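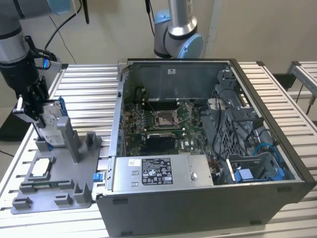 **Bench book 3, p. 106**

20 Jun 2021. Kikesgate refurb, Dell tower on the bench

Side panel off and the case flat on its side, which is how I like them. It's so much easier to think about a tower when the board is facing the ceiling! Today is all about drives, caddies and where the parts live while they're out of the machine.

First, the plate. I'm really pleased with the grey printed one now. The version before it (December, the one Azucena called the toast rack) had its slots too close together and you couldn't get a finger in beside anything. Now the drive has its tall upright holder near the middle, the processor gets its own square recess, and there's a slot towards the bottom for the narrow green strips. One home per part, and you can tell at a glance what's still out. Azucena — I know you wanted labels on the slots. I've left flat bits between them, so if you still want labels, go ahead, just don't use the Puvo tape because it lifts after a week.

Socket is empty and I'm leaving the cleaning till last. Please nobody rest anything on it in the meantime. We had bent pins on one of the Ghumman machines in the winter and I spent a whole afternoon with a needle and a magnifier putting it right, and I would rather not do that again this year.

Things I want to remember about this case:

- The drive sits in a blue plastic caddy. Leave it in the caddy when it comes out, and store the two together. I've mixed caddies between models before and they very nearly fit, which is worse than not fitting at all.
- Blue on the inside of these mostly means "this bit is meant to be handled". Latch tab, drive rails, caddy. Handy when you're showing someone new round a case. It doesn't hold for the blue SATA cable, obviously, so say that bit out loud as well.
- Don't bother taking the power supply out unless it's noisy or it smells. It's a pig to get back and we gain nothing from it. Do copy the label into the sheet while the panel is off, though. I forgot on the last one and had to open it all up again.
- Cables before drive. The bundle on the drive side likes to flop into the bay just when you want the space. I push it down and back with the flat of my hand before anything goes in.

Asset numbers: this one is 298 in the Estimik sheet. The sheet stops at 400, so when we get there somebody will have to add rows at the bottom (Jadwiga, that's you, you set up the formulas and I'm scared of them).

Fitting the drive next. Caddy in line with the bay, label where you can read it, and take it down slowly.

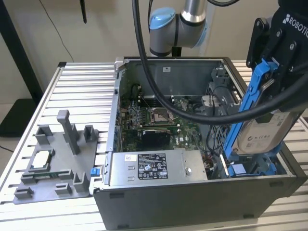 *Drive in its blue caddy, on the way down to the bay.*

A note on angle, and I'll probably say this every time until we're all sick of it: get the caddy square to the bay before you push. If it's even slightly tipped it catches one side, and then there's a temptation to lean on it. Don't lean on it! Lift it clear, straighten up, try again. The perforated cage looks sturdy but it's thin metal and I've seen one bowed outwards by somebody in a hurry (me, two summers ago, long story).

Also worth checking which way round the connectors are before the drive is over the case, while you can still turn it about easily. I keep thinking I'll remember and I keep having to look.

I had a long chat with Jadwiga about whether the processor ought to go in before the drive or after. She says processor first, then memory, then drive, working from the middle out. I say drive whenever you fancy it, as it's off to the side and not in anybody's way. We agreed that memory has to wait for the processor in our routine, mainly so that the checklist stays the same for everyone, and left the rest open. Azucena, you get the casting vote when you're next in.

Still to do on 298:

- [ ] wipe the socket surround, then processor in, lever down
- [ ] memory, push both ends until they click
- [ ] fresh paste, and order more — we're on the last tube
- [ ] look at the fan near the back for fluff
- [ ] tidy the red and black wires under the drive area, there's a tie in the left-hand drawer
- [ ] panel on, boot, note the drive's size in the sheet
- [ ] copy PSU label (before the panel!!)

The slatted table is good for all this, by the way, with one big drawback: screws. Anything small that rolls will find a gap. I've put a magnetic dish on the shelf and I'd like us all to use it, please. If you do lose one, there's a jar of spares marked Ghumman next to the kettle, and most of them are the right thread.

Next page: paste, and whether the cheap stuff is good enough.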